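Dec 31, 2018

3 min read

Notebook, Andley writing workshop. Last entry for this book.

Prompt was "a move you didn't choose." I wrote 40 lines on leaving Ferkthorpe in June and kept 6. 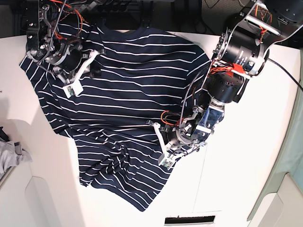

The lines I kept are all about my mother labeling boxes. The ones about me read like a complaint. I was angry at her for three years and the draft still sounds it.

Cauã Queiroz read his piece on his father's shop on Araújo Street. He stopped twice. We waited.
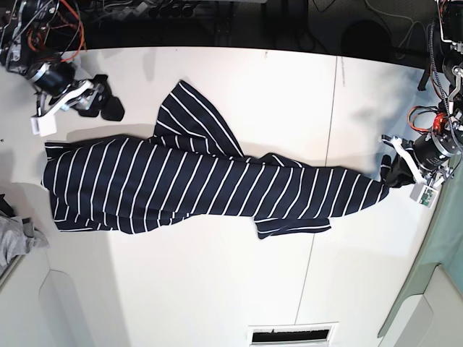
His note on mine: say what she gave up, then stop. I think he's right. She left a job she liked and never brought it up at dinner. 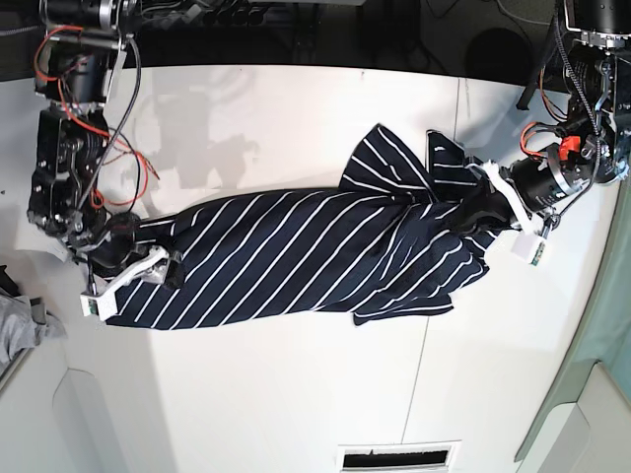 Striped garment on the white table, held at its narrow end.

Read it to her over the phone tonight. She corrected the color of the car and asked if I was eating.
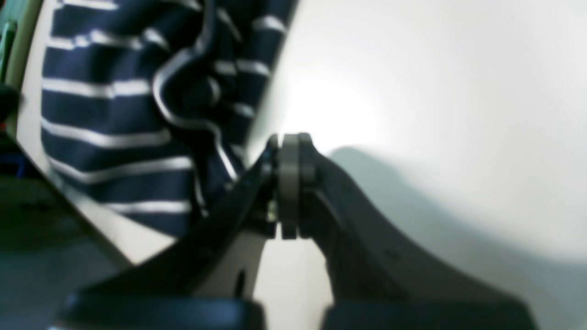
To do: cut the airport part, fix the car, type it all up in Nimel before the next session. Ask Cauã for a copy of his.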